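Prenmont Home Cooking Classes
Progress report to the Drirena Fund, July 24, 2025

Hi Omid,

I promised you something short this time, so let's see how I do! The spring term wrapped up in June and we ran 50 evening classes between the two sites, which is every single one we'd put in the plan. Attendance came to 1,168 across the term, and I'm still grinning about it.

The summer vegetable nights filled up first (corn chowder got the most repeat requests, and I've eaten so much of it that I may need a break).

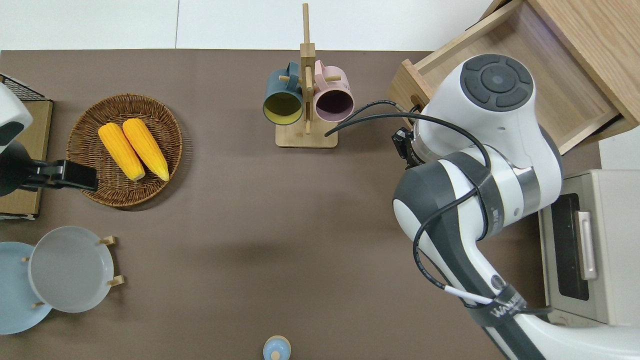

Daneshvar Street was slower to get going. We had 2 evenings with hardly anyone there, and I think the bus change hurt us – people were getting in late and hungry and a bit cross. Moving the start back half an hour helped a lot.

Money

We've spent 98 percent of the grocery line, mostly because cooking oil and eggs went up. Equipment is under budget, and I'd love to move what's left over to groceries if you're okay with that. The tea and chat after class costs next to nothing and people stay for ages.

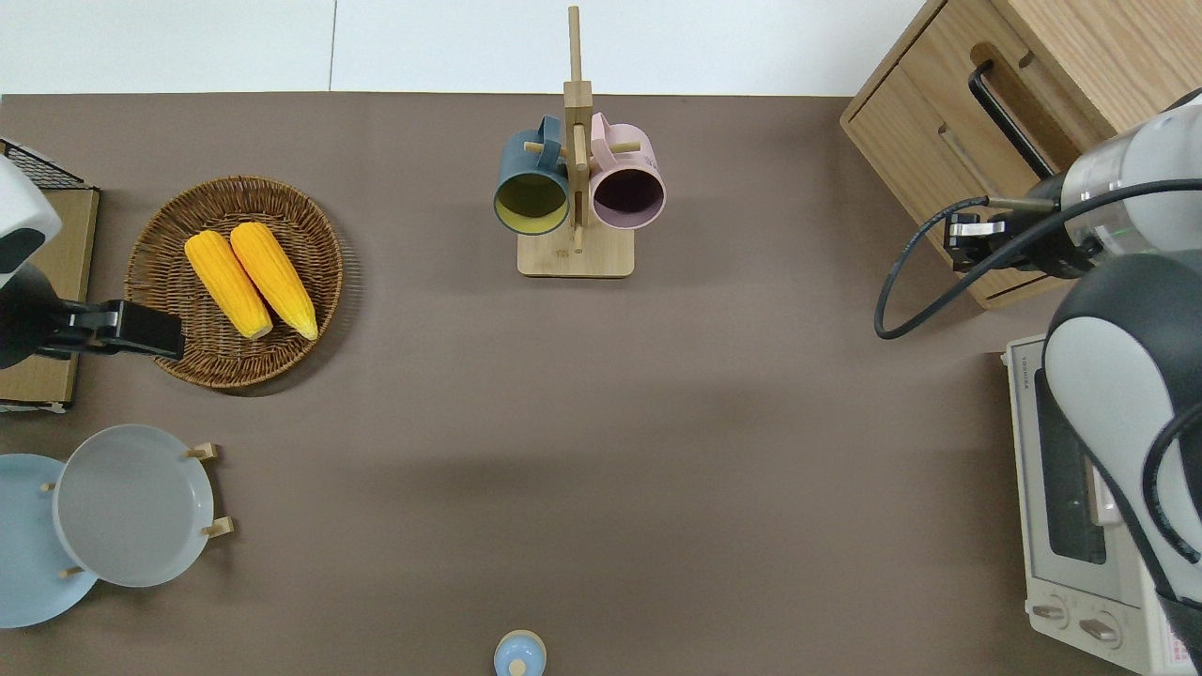 What's next

Fall sign-ups open soon. Zindier Hall has offered us its kitchen, but the oven needs looking at first, so I'm waiting on a repair quote. I'll send it over as soon as I have it.

Omid Bahrami, if you're free for soup, come by!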